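Recherche : saisissez un mot-clé OK

Foire aux questions : les machines savent-elles ranger ?

Page tenue par Eoin Lenihan, mise à jour le dimanche 11 juillet 2021. Les questions viennent de vos courriers. Les réponses sont de moi, les regrets aussi.

Un robot peut-il trier des affaires de toilette dans des paniers ?

Oui, à condition de définir « peut ». La tâche tient en une phrase : on prend ce qui traîne sur la table et on le met dans le bon panier. Un enfant de cinq ans s'en acquitte en râlant. Un bras s'en acquitte sans râler, et c'est pour l'instant son principal avantage commercial.

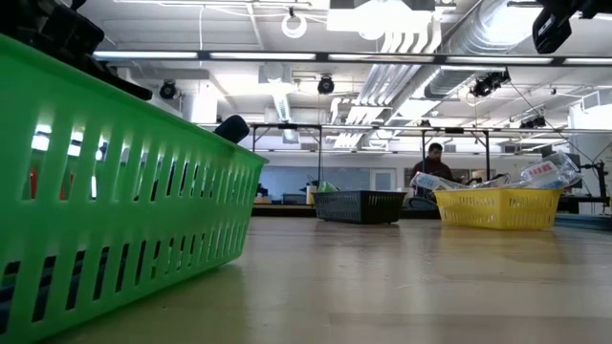
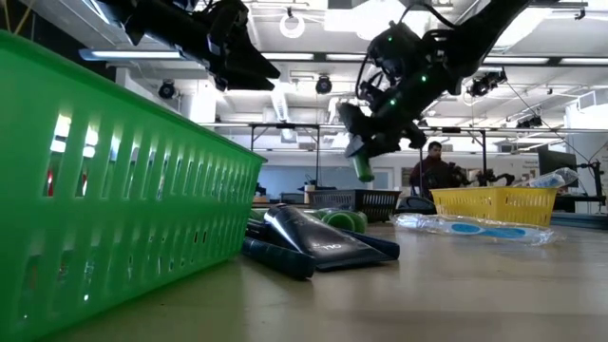 Tubes, flacons, brosses à dents sous plastique : le genre de vrac dont il est question sur cette page. 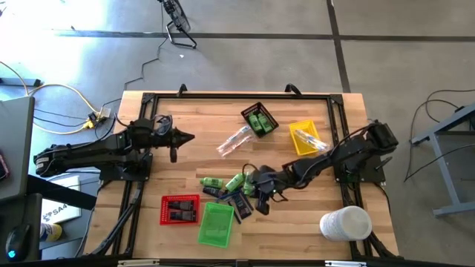
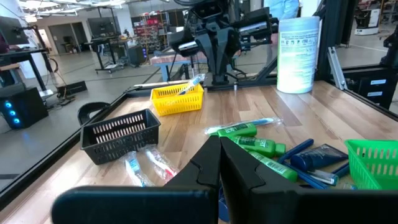
Pourquoi est-ce si lent ?

Parce que la démonstration que vous avez vue en ligne était accélérée. Cherchez la petite mention « x5 » dans un coin, elle y est presque toujours, en gris clair sur fond gris. Saisir un objet rigide et bien séparé des autres ne pose plus guère de souci. Le saisir quand il est à moitié sous son voisin demande de réfléchir, et une machine qui réfléchit ressemble beaucoup à une machine en panne.

Qu'est-ce qui coince le plus ?

L'emballage transparent. Il brille, il plie, il n'a pas de bord franc, et les capteurs de profondeur le traitent souvent comme une opinion. Viennent ensuite les cylindres, qui roulent dès qu'on les touche de travers. Les paniers ajourés n'arrangent rien : on voit à travers, le logiciel aussi, et il en tire parfois des conclusions.

Deux bras vont-ils deux fois plus vite qu'un seul ?

Non. Ils passent une bonne partie de leur temps à se céder le passage. Pour tenir un sachet d'un côté et tirer de l'autre, en revanche, le second bras devient vite indispensable.

Avez-vous des chiffres ?

Les nôtres, à l'atelier de Miltasham, avec le système Taro : 3 681 prises tentées depuis septembre, dont 131 qui ont fini par terre. Les prises réussies dans le mauvais panier ne figurent pas au total des chutes, ce dont Taro semble très fier.

Et en atelier, chez de vrais industriels ?

Hagedorn fait tourner 3 postes de mise en panier à Plirstead. Les références y sont connues d'avance, l'éclairage ne bouge pas et un opérateur passe débloquer ce qui doit l'être. Dans ces conditions, oui, cela rend service. Changez le fournisseur des sachets et prévoyez une matinée de réglages.

Puis-je en installer un dans ma salle de bains ?

Mesurez d'abord votre salle de bains. Comptez ensuite le châssis, les câbles, le poste de calcul et l'endroit où vous vous brosserez les dents désormais.

Le robot remettra-t-il les bouchons ?

Revisser un bouchon sur un tube mou reste un sujet de recherche. Dans beaucoup de foyers aussi.

Faut-il attendre avant d'acheter ?

Pour la maison, attendez. Pour un atelier qui trie toute la journée les mêmes articles, demandez un essai avec vos propres produits, en vrac, sortis du carton par quelqu'un de pressé. Refusez la démonstration avec les cubes en mousse.

Ma question n'est pas dans la liste.

Écrivez-moi à l'atelier. Je réponds à la main, dans l'ordre d'arrivée, et je préviens quand je ne sais pas.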